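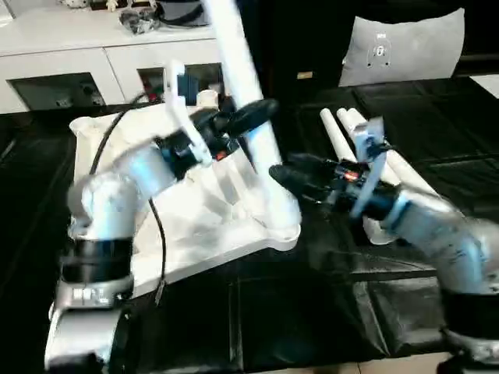
### 4.2 Laying out loose parts before assembly

Trade guides on pipe fitting tend to repeat one piece of advice: set every tube and fitting out on the bench, in order, before joining anything. The claim is that this saves time and prevents mistakes. We were not convinced when we began, and the results in this section only partly changed our minds.

The strongest evidence offered for the practice is the Trarkura bench survey, which logged 1,890 joins in white plastic pipe and reported fewer misfits at benches that were laid out first. The survey did not record who had chosen to lay the bench out. Careful workers may simply be careful in both respects, and the layout may deserve none of the credit. Sternodgate repeated the exercise with assigned layouts and found a much smaller gap, although the write-up leaves out how a misfit was judged. A tube pushed short of its stop and a tube pushed into the wrong fitting are very different errors, and adding them together tells us little.

Our own trials used three arrangements: tubes side by side with their open ends facing the same way, tubes in a heap, and tubes left in the box. Each was run with a cloth under the work and again on the bare surface. Side-by-side tubes were picked up sooner than heaped ones, as anyone would expect. The time gained was mostly lost again in setting them out, a cost that earlier reports leave off the books. 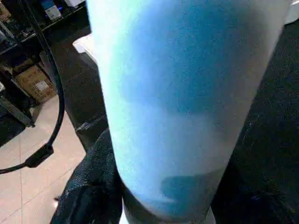 **Figure 3.** Parts seen close to. The large tapered form in the middle is out of focus.

The cloth is harder to judge. Paredes recommends one for all white plastic parts, on the grounds that it stops scratching and rolling. It did stop short pieces from rolling. It also bunched up under long pipes, and small white fittings were easily lost against white fabric. Whether a darker cloth would do better we cannot say, having tried only the one colour. Scratching we did not measure, and we have found no source that did.

A further doubt concerns long pipes held at a slant while the lower end is worked on. The Zaditz handbook calls this poor practice and asks for the pipe to be laid flat. It gives no figures. In our trials the slanted hold made the open end easier to reach, and five of the joins made that way were checked against a square with no fault found. Five is too few to settle anything, but it is five more than the handbook offers.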